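## 4. Da política escrita à política vivida: o que aprendemos nos bairros

Quem leu com paciência as secções anteriores terá já percebido que o nosso interesse pelas políticas de alimentação e de mobilidade à escala do bairro nasceu de uma inquietação bastante simples. Os planos municipais que analisámos são, quase todos, documentos cuidados, escritos por gente competente e bem-intencionada, e ainda assim chegam às ruas com um atraso que os seus autores não previam. Queríamos perceber onde se perde esse tempo, e foi com essa pergunta (modesta, mas teimosa) que iniciámos o trabalho de campo em março.

O programa Gerley, que nos serve aqui de caso principal, procurava juntar num único instrumento três medidas que costumam andar separadas: o apoio à compra de fruta e legumes em mercados de proximidade, a abertura de percursos pedonais entre escolas e jardins, e um pequeno fundo para iniciativas propostas pelos próprios moradores. A ambição era grande e, devemos dizê-lo com simpatia, um pouco desarrumada. Cada medida tinha o seu regulamento, o seu formulário e o seu calendário, e os moradores que quisessem beneficiar das três tinham de contar a sua vida outras tantas vezes.

Enviámos o questionário a 400 agregados familiares nos dois bairros abrangidos, Rotgate e Dhillon, e recebemos 280 respostas utilizáveis, uma adesão que nos deixou francamente gratos. Dessas, 121 vieram de agregados que já tinham recorrido a pelo menos uma das medidas. Os restantes conheciam o programa de nome, por um folheto ou por um vizinho, mas nunca tinham chegado a inscrever-se. É sobre esta distância entre conhecer e usar que nos demoramos a seguir.
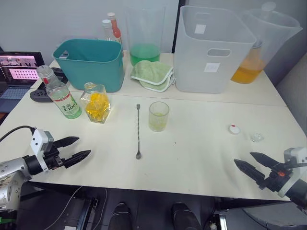
**Figura 1.** Bancada com colher de bar e copo.

A explicação mais frequente para não ter pedido o apoio foi a incerteza quanto ao direito a recebê-lo. Muitas pessoas supunham que o programa se destinava a famílias em situação mais difícil do que a sua, e havia nessa suposição uma delicadeza que os indicadores administrativos não sabem registar. Outras tinham começado a preencher o formulário e desistido a meio, geralmente na página dos comprovativos de rendimento, que pedia documentos diferentes dos exigidos pela escola ou pelo centro de saúde. Ouvimos também, sobretudo em Dhillon, queixas sobre o horário do balcão de atendimento, que fechava às 16h00, quando boa parte dos pais e das mães ainda estava a trabalhar ou a caminho de casa.

Convém não ler estes resultados como um juízo severo sobre os serviços. Os técnicos com quem conversámos conheciam bem estas dificuldades e, em vários casos, tinham inventado maneiras de as contornar: um telefonema à hora de almoço, uma fotocópia guardada de um ano para o outro, uma visita ao mercado para explicar de viva voz o que o folheto dizia em letra miúda. O problema é que estas soluções viviam na memória e na boa vontade de quem as praticava, e desapareciam com facilidade quando a pessoa mudava de serviço.

Em Rotgate, a existência de uma associação de moradores já antiga alterou bastante o quadro. A associação conhecia as famílias, sabia quem cuidava de netos e quem trabalhava por turnos, e serviu de ponte entre o balcão municipal e as casas. As oito entrevistas em profundidade que realizámos neste bairro mostram, quase sem exceção, que a primeira notícia sobre o apoio alimentar veio de uma conversa, e que o documento oficial só foi lido depois, por vezes muito depois. Em Dhillon, onde não havia estrutura equivalente, o mesmo folheto teve de fazer sozinho todo o caminho, e fê-lo com menos sorte.

Quanto aos percursos pedonais, a situação é mais matizada. Os moradores apreciavam os novos passeios e usavam-nos com gosto, mas raramente os associavam ao Gerley ou a qualquer objetivo de saúde. Para a maioria eram obras, bem-vindas como todas as obras que chegam ao fim. Do ponto de vista do bem-estar, esta falta de associação pouco importa, já que se caminha igualmente bem sem saber o nome do programa. Do ponto de vista da sua continuidade, porém, importa bastante, porque uma medida que os cidadãos não reconhecem dificilmente encontra quem a defenda na altura de discutir o orçamento.

Para organizar estas observações recorremos à grelha Deten, apresentada na secção 2, que distingue entre barreiras de informação, de acesso e de confiança. Reconhecemos que a grelha tem limites quando aplicada a contextos tão pequenos, e que as três categorias se misturam com frequência na fala das pessoas. Quem diz «não sabia que era para mim» está a falar de informação, mas talvez fale também de confiança. Optámos, nesses casos, por manter a dupla classificação, mesmo à custa de alguma elegância na análise.

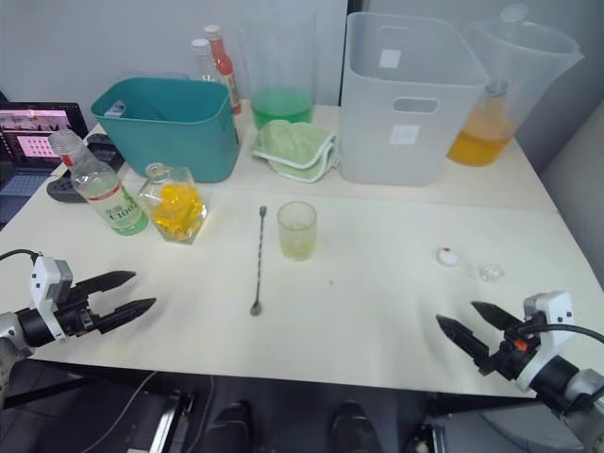

### 4.1 Implicações para o desenho das medidas

A primeira implicação diz respeito à porta de entrada. Um pedido único, válido para as três medidas e aceite com os comprovativos já entregues à escola, pouparia aos moradores uma parte considerável do esforço que nos descreveram. A segunda prende-se com os intermediários locais, cujo trabalho merece ser previsto e pago desde o início, com verba própria e por mais de um ano. Onde eles não existem, como em Dhillon, o plano deveria reservar tempo para que se formem, sem esperar resultados no primeiro ciclo de avaliação.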